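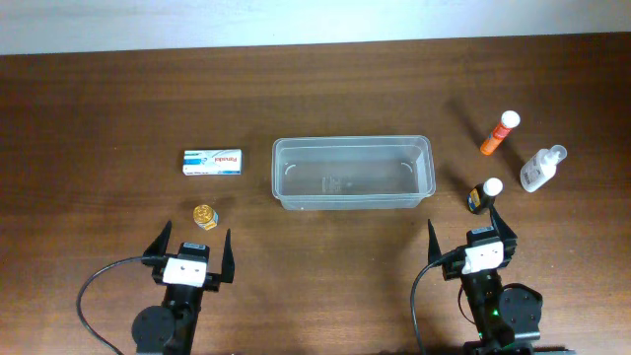 K. Abeysekara

Lecture 6: Learning to pack from demonstrations

The task in this lecture is packing small household goods into an open container with two arms. We treat it as imitation learning. The policy gets camera images and joint positions, and outputs a short run of joint targets for both arms.

Our data set, Lutcombe, has 803 demonstrations. We held back 141 for validation, split by starting layout so that no layout appears on both sides. Please do the same in your coursework — a random split by time step gives scores that are far too good.

Two points on the objects. The container is see-through, so the wood grain shows through its walls and depth readings there are poor. The items also differ in shape: a flat Panadol box, a short jar with a gold-coloured lid, an orange tube, a pump bottle lying on its side. One fixed grasp will not do for all of them.

The method predicts 10 steps at a time and averages where predictions overlap. Longer runs gave smoother motion but slower recovery after a missed grasp.

Before the November lab, read the Truvon notes on action chunking and work out which arm should take an item lying midway between the two.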